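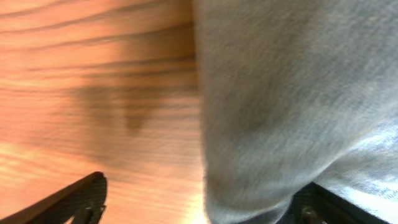
One reader of the short note I put up the same evening asked whether the arm had really started again by itself, or whether somebody at the desk had pressed something without noticing. The same reader wanted to know if any visitors were close to it.

It started again by itself. The staff checked the log in front of us. The visitors were behind a rope and were never within reach. The person within reach was one of the demonstrators, and his hand was on the table when the arm moved. He wasn't hurt. I've written the whole visit up here because the note left out too much.

The open day was at the Kulitz workshop in Oltgate, in August. Kulitz builds handling equipment for commercial laundries, mostly conveyors and carts, and for the past couple of years has been working on a table cell for sorting and folding mixed clothing. The cell is called Jitent. It is not for sale yet. I had signed up through the Villanueva center, which runs a bus to these things from its parking lot, and most of the people on the bus worked in hotel linen or uniform rental. I do maintenance for a rental laundry and went mainly to look at the grippers.

There were 40 places and all of them were taken. We were split into groups at the door, given safety glasses and a sheet of rules, and walked through the conveyor shop first. That part ran long. The guide was good on bearings and I would have stayed, but the folding cell was what people had come for and they let him know it.

Jitent was set up at the back of the building, past the packing area. It works at a plain wooden table with ordinary clothes: T-shirts, jeans, sweatshirt fabric, a few knits. The demonstrators told us they buy the clothes used, because new clothes all behave the same and used ones don't. Some of the jeans had been cut down and left with raw hems. I asked about that and was told customers send in everything, so the robot has to see everything.

For the first twenty minutes it did fine. It is slower than a person, which the company doesn't hide. On the day it was held to a top speed of 300 millimeters a second at the gripper, and the display by the desk showed 280 for most of the moves I watched. It picks up an edge, lifts, lets the cloth hang, and lays it over. T-shirts went well. The gray sweatshirt material took a second try because the fingers went in too shallow and closed on fuzz. The man from the hotel next to me said his new hires do the same.

The trouble came with the denim. The arm closed on a thick place where seams come together, lifted, and did not let go when it should have. It tried to open, the load reading stayed high, and the arm went into what they call a protective stop. A yellow light came on. One of the demonstrators explained to our group that a loose thread had most likely wrapped the pivot of one finger, and that this had happened before with frayed edges.
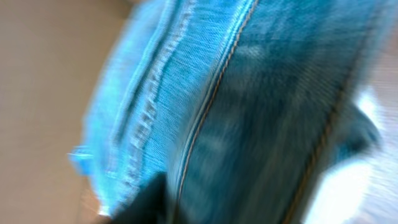

He then stepped past the rope, put his left hand flat on the table to steady himself, and reached for the thread with his right. The yellow light went out. The arm dropped a short way and swung toward the far side of the table with the jeans still in its grip. It pushed his forearm aside before the woman at the desk hit the red button. From the light going out to the arm standing still I would guess two seconds, but I wasn't timing it.

It wasn't loud and it wasn't dramatic. Half of our group didn't realize it wasn't part of the demonstration until the staff went quiet.

The cause, as it was given to us after a break of most of an hour, was a setting. The cell has an option to clear a protective stop automatically once the load has been back under the limit for 5 seconds. It is there for unattended test runs, when the arm brushes the table or snags a sleeve and you don't want to lose a night's work over it. The option had been left on from a test run. When the demonstrator steadied the jeans with his hand he took some weight off the gripper, the reading fell, the timer ran down, and the cell did what it had been told to do.

There were two more things behind it, and I thought they mattered more than the setting.

The first is the light. Yellow meant "stopped," and it was the same yellow whether the arm was waiting for a person or waiting for its own timer. He looked at it before he went in. I would have too. At our plant the feeder has a stack light that had the same fault when we bought it, and we ended up taping a card to it until the supplier changed the program.

The second is that there was no interlock on the side he walked in from. Inside the rope there was a light curtain across the front, facing us, and nothing on the staff side. The explanation was that staff are trained to press the stop before reaching in. He had the training and he didn't press it, with a group of people waiting and a thread in plain sight. That happens in every shop I've worked in. If a rule has to be remembered every time, sooner or later it won't be.

To their credit they didn't close the doors and send us to the coffee. They switched the option off, put a lock on the main switch while they cut the thread out, and had someone go over the log line by line with anyone who wanted to see it. The thread was from a hem, pale, not much longer than a finger. They let us handle it. 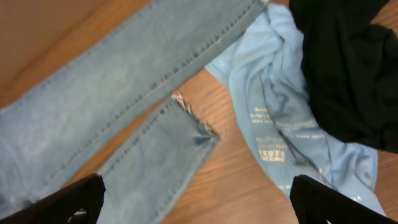

After that the cell ran again, at a lower speed and with the desk operator keeping her hand on the button the whole time. The guide asked if people minded staying for it. A few went back to the conveyors.

I spent the rest of the session asking about the fingers. They are rigid, with a textured face for grip, and I think the texture is a good choice for knits and a bad one for anything frayed. A smooth shroud over the pivot would keep most of the loose fiber out. They have tried one in soft plastic and it wore through. I suggested looking at what sewing machine makers do around the hook, where the thread problem is much older, and somebody wrote that down.

I also asked what the grip does when the red button is pressed. On this cell it holds. The reason given was that dropping a garment mid-fold could send a zipper or a buckle down onto a hand, and holding is the safer default. I'm not convinced for clothes. If it is a finger in there instead of a hem, you want it to let go. There is a manual release on the back of the gripper, but you have to know where it is, and the label faces the arm.

A list of changes was read out before we left. Automatic clearing is to be taken out of the version used with people present, the stop light is to blink when any timer is running, and the staff side gets a light curtain like the front. The release label will be moved. No dates were promised. I have been told since then, by email, that the first one is done.

My own view of the machine hasn't changed much. It handles T-shirts well enough that I'd like to see it on a full cart of them. On jeans I would not put it next to a person yet, and I'm not sure that jeans are worth the trouble at all when a rental laundry can simply route them to a different table.

What I did change was something at home. The week after, I went through our own equipment looking for anything that restarts without a person telling it to. Our small-piece sorter does, after a jam clears. It has done so since we got it, it's on a page of the manual I had never read, and our people clear jams on it several times a shift. It is switched off now.
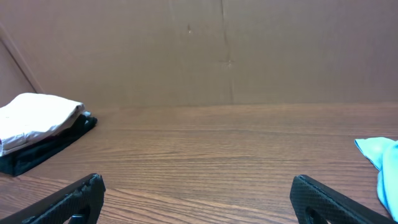 Visitor information

Kulitz holds the open day once a year. Sign up early if you want to see the folding cell, as the conveyor tour has room left long after the other one fills up.

The bus from Villanueva leaves from the rear lot, not the front entrance. If you drive, come into Oltgate from the river side, where the signs are. Parking is on gravel behind the loading dock.

Closed shoes are required and they do check. Safety glasses are handed out at the door and fit over regular glasses, though not well. Photos were allowed everywhere except in the design office.

Lunch was sandwiches, set out in the packing area at noon. The coffee ran out during the long break.

Bring questions about maintenance. The people at the cell were happier talking about worn parts than about the brochure, and you'll get better answers in the afternoon groups when the tour isn't being hurried along.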